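Search this site
Enter keywords
Go

The Lenten Fast in Four Parishes

Fasting in the Latin Church is regulated by a short set of canons. The norm binds adults from the age of 18 until the beginning of their 60th year: one full meal, with two smaller ones permitted. Abstinence from meat begins at 14.
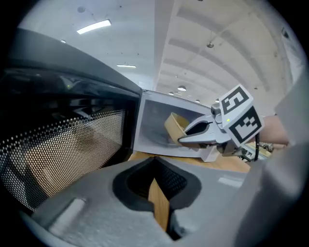

What the registers show

The parish of Hindwood kept a record of dispensations until the practice lapsed. It lists 1,294 entries, most of them granted for illness or heavy labor. Whitelaw, a larger parish, has 3,041. The form is the same in both: name, cause, and the work of charity given in place of the fast.

Only 2 entries at Whitelaw leave the substitute work blank. At Drokden the column is missing entirely, and the priest's notes say that almsgiving was left to conscience.
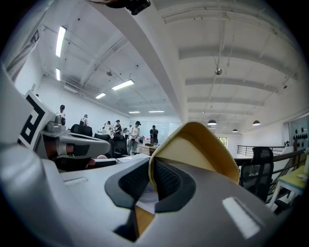
At Plemden, one parishioner remarked that the substitute work had always been harder than the fast, and that her mother would have gone hungry before visiting the sick in March.

Fasting, prayer, and almsgiving are treated together in the Sermon on the Mount, and the older manuals follow that order loosely. A dispensation removes the obligation of the law in a particular case. It does not remove the duty of penance,
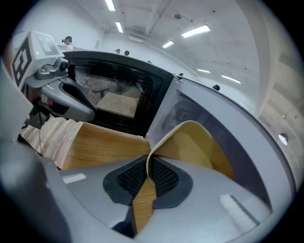

which rests on divine law and binds all the faithful in some form. The Plemden register, with 137 entries, states this on its first page and cites no source.

Comments (3)

Does the Hindwood book say who could grant these? Ours only mentions the pastor.

The two smaller meals should not add up to a full one. Worth adding.

Is the Drokden register open to readers?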